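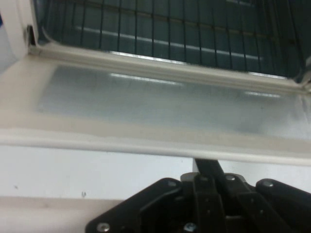
Section 5. Toast, the door and the rack

The guide packed with most toaster ovens promises even browning on every setting. We have our doubts, and this section of the Cillamwood kitchen guide is written accordingly. It covers what to do before the first slice, where to put things down, and which of the usual claims can be ignored.

5.1 Before first use

1. Set the oven on a flat table that does not wobble. Leave clear space behind it and on both sides. The maker's leaflet gives a clearance; treat it as the minimum.
2. Open the door all the way and let go. It should stay down without help. If it creeps back up, stop and report it.
3. Slide the wire rack in until it sits level. Press down lightly at each front corner. A rack that tips now will tip with food on it.
4. Close the door. Run the oven empty for 5 minutes on its toast setting with a window open. Some smell is normal. Smoke that keeps coming is a fault, whatever the leaflet says about "burning in."

Caution: The open door is not a shelf. Do not rest bowls, plates or your forearm on the glass.

5.2 Setting up the table

1. Keep the bread and the bowls on the open part of the table, on the side the door faces, but beyond its reach when it drops.
2. Use a separate bowl for each job. A shallow one will hold a slice standing up if you lean it back against the rim.
3. Leave the second bowl free for whatever comes next. Stacking them saves less room than you would think.

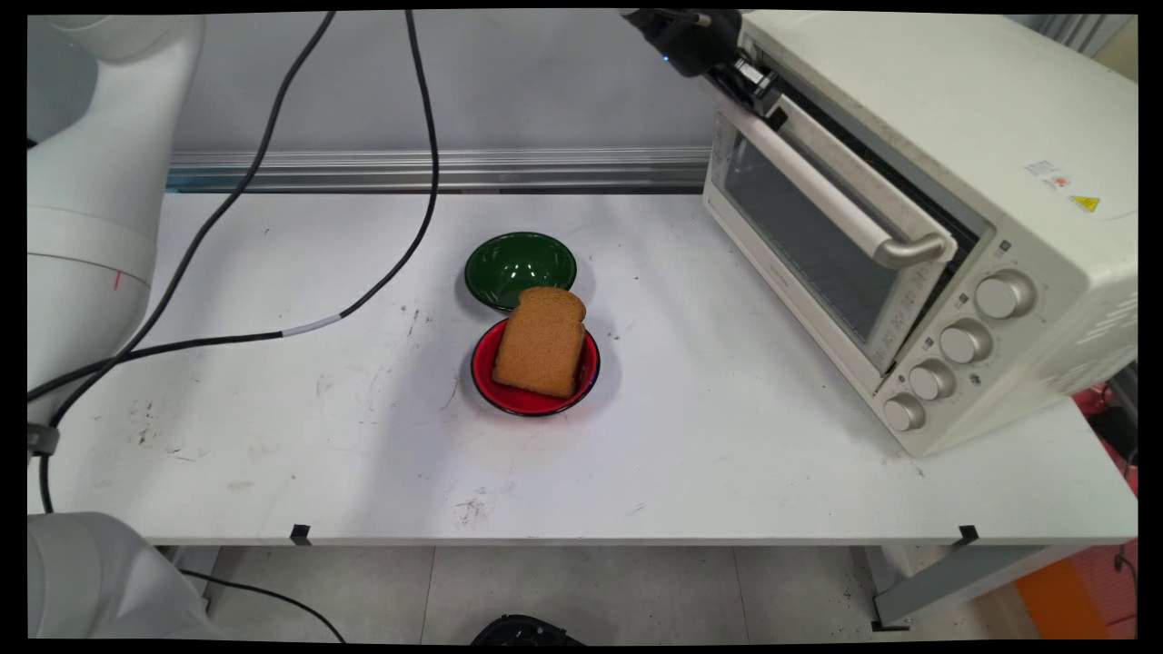 Fig. 2. Slice standing in the red bowl, green bowl behind, oven at right.

Note: The Fitbridge accessory sheet says a slice should always be stood upright to "rest." We tried it both ways and could not taste a difference. Standing it up does make it easier to pick up, and that is reason enough.

5.3 Making toast

1. Open the door by the handle only.
2. Lay one slice flat in the middle of the rack. Keep it clear of the heating elements.
3. Close the door fully.
4. Set the toast control to the lowest mark. The markings and symbols around these knobs are a rough guide at best, and two ovens of the same model may not agree.
5. Stay with it. Look through the glass, but don't trust the color you see there, as tinted glass makes everything look darker.
6. Turn the controls off, open the door and lift the slice out with tongs.

Caution: The glass, the door trim and the rack stay hot well after the controls are off.

5.4 Cleaning

Unplug the oven and let it cool. Take out the rack and wash it in warm soapy water. Wipe the glass and the white trim with a damp cloth. Crumbs collect by the hinges, so brush those out with a dry brush. We can't recommend the Peteron spray, which left streaks on our glass door and cleaned no better than dish soap.

Revised November 7, 2020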